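Walking the Soscombe loop again, with notes on surfaces

January 2, 2026

The resurfacing notice for the Soscombe loop went up in June and I said I would walk the route and write down the state of it. I did the walk, wrote half the notes, and left them in a drafts folder until this week. They follow in more or less the order I wrote them.

The loop is 4000 meters if you start and finish at the Bukham bus stop. The municipal map gives 3000, which leaves out the stretch behind the school. I use the longer figure because that stretch has the worst paving on the route and it seems wrong to drop it.

Equipment: a measuring wheel, a notebook, ordinary walking shoes. The wheel is a Zorkine and it reads slightly long on cobbles, so I kept it on asphalt or lawn edging wherever I could. İlker Bilgin lent me a long level for checking crossfall. I used it twice and then got tired of carrying it.

Section one, Bukham to the first corner, is concrete slab. Joints are open in places but the slabs are stable. Length by wheel, 474 meters. Nothing else to report.

Section two is the school stretch. Patches on top of patches, three different ages of asphalt, and a manhole cover that sits low enough to catch a heel. I reported the cover through the city form and have the receipt number somewhere.

Section three is the one people write to me about, where the road is wide and the edging changes type. A low concrete curb holds the lawn and rounds off at the open junction. Beside the pink building with the arched windows, the edge is a low curb with a gutter strip of small cobblestones, a bit uneven, with a few gaps.
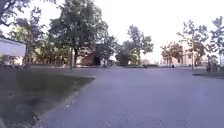
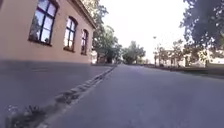

My preference is for keeping cobbled gutters where they exist. A stone can be lifted and reset by one person with a bucket of sand, and the repair looks the same as the rest of it. The cost is weeding. On the Sotelo side of town they replaced 200 meters of cobbled gutter with precast channel, and the channel has already cracked at two of the driveways.

Section four runs back to the bus stop on newer asphalt. Drainage is fine apart from a low spot by the second bench. I would like to check the crossfall there properly, so the level is going back in the bag.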